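Come and drive a robot arm with us (paid, no experience needed)

Hi! I look after the teaching sessions at Runeo, and I'm after people who'd like to spend an afternoon showing a robot how to tidy up after dinner. You sit at a screen with a hand controller, you move, and the arm in our simulated dining room moves with you – pick up the fork, put it down where it belongs, start again. We record each go, and the recordings are what the robot learns from.

It's fiddly at first (my first few forks went straight on the floor) but most people get the feel of it before the tea break. We have 300 good goes saved from March and I'd love to reach 1,000, so there's plenty to do!

You need to be 18 or over and happy sitting at a screen. Left-handers very welcome, we're short of you. Gamers are fine, and so are people who've never held a controller in their lives.
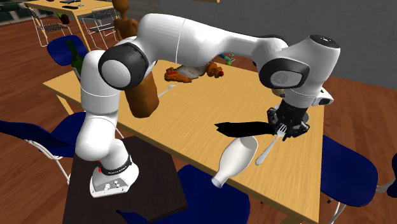
Cutlery comes first, then the bottles, which roll and will test your patience. Each session lasts 5 hours with lunch and proper breaks, and you get £50 plus your bus fare. We're upstairs at Vimen, the door next to the bike shop.

To put your name down, use the form on the Runeo page by Jun 28, 2026 and tell me which afternoons suit you. I'll write back to everyone, even if we're full.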